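Laundry and Folding Tips: When the Work Gets Handed to a Gripper
Posted Feb 2, 2019 by Katalin Kelemen

I folded for a living at Barrientos for 8 years, so take my grumbling for what it is. Management now talks about automatic folding every June, when the budget comes up. The pitch is that the grippers do the dull part and we get the interesting part. I've yet to be told what the interesting part of a towel is.

If you are going to work next to one, sort by fabric first. Denim goes with denim, towels go in their own pile, and anything slippery waits till last.

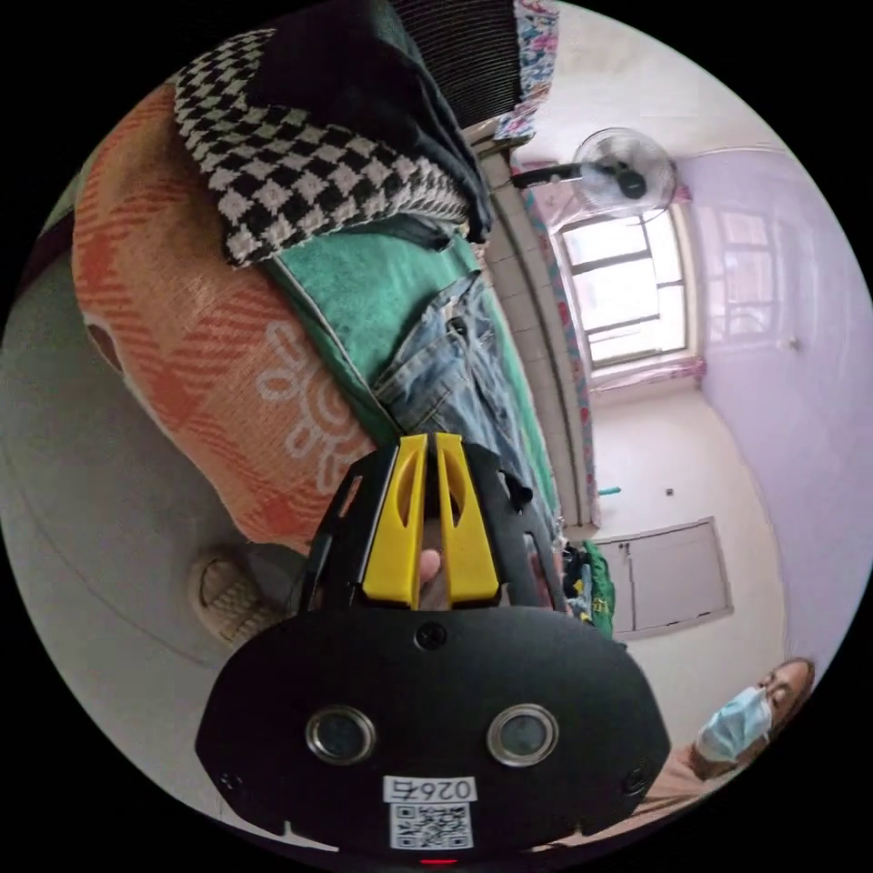 Yellow gripper fingers next to jeans and a green towel.

Stack towels with the folded edges all facing one way. It makes no difference to the sales people, but your wrists will notice by towel 200. 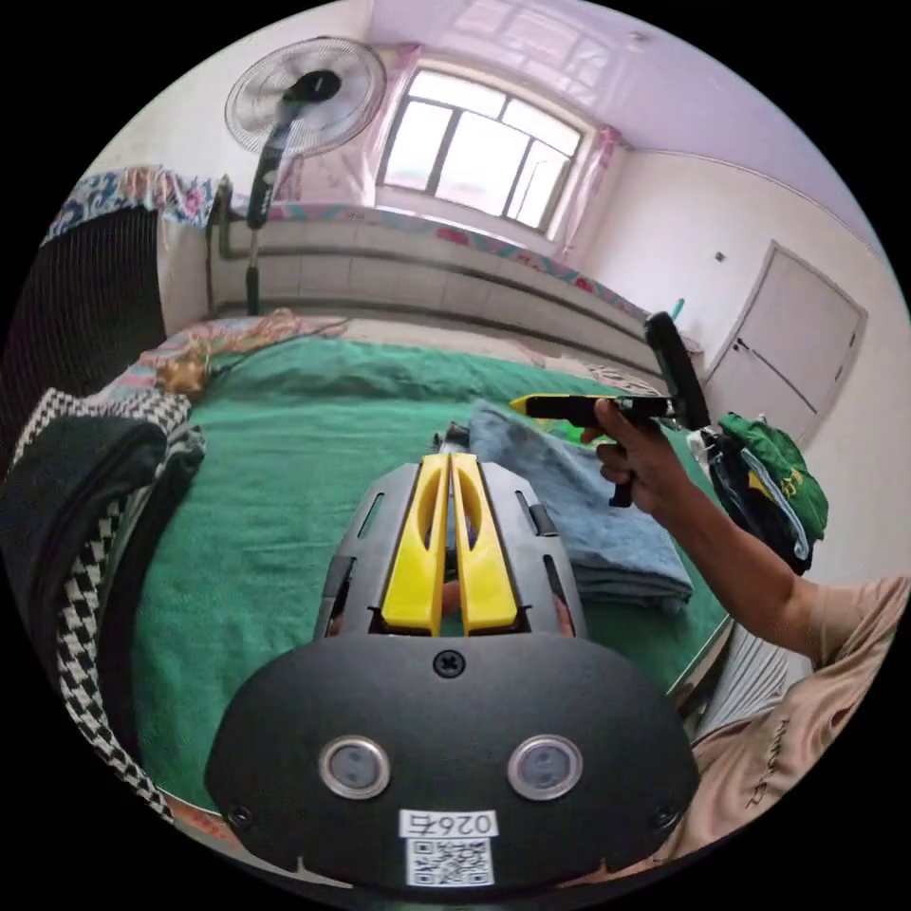
Keep cords and trimmings away from the folding area too. A person feels a snag and stops. I'm not convinced a machine does, whatever the Prollent brochure promises, and the one who picks the knot out afterward will be you.

Ask early who gets the blame for a bad fold - and get it in writing.

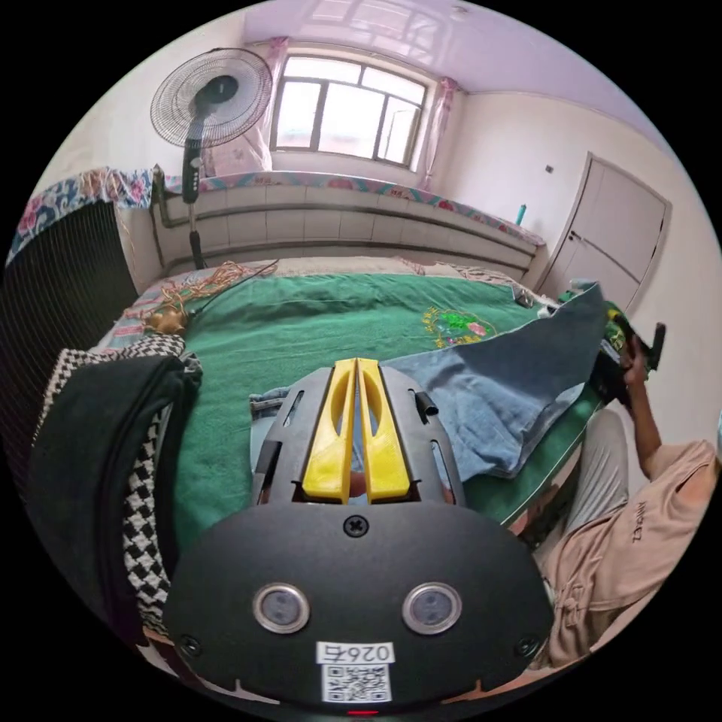
Joon-young Kwak wrote in to say that I'm too gloomy, that at Zallstead the hours stayed the same and only the lifting went down. He did admit the daily target went up to 547 pieces.

Well, there's your answer. Less lifting, more pieces.

For jeans, lay them flat and smooth the legs from the waist down. Check the hems before you fold, and leave frayed ones alone if the fraying is meant to be there.

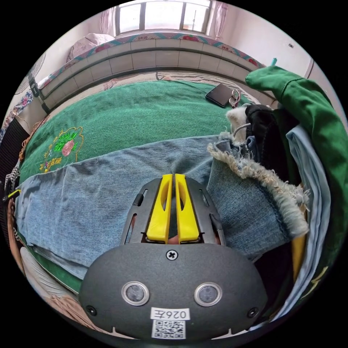 Pockets get emptied by hand, every time. I've found pens, coins and once a whole sandwich, and I wouldn't leave that job to any gripper on the market - not yet, anyway.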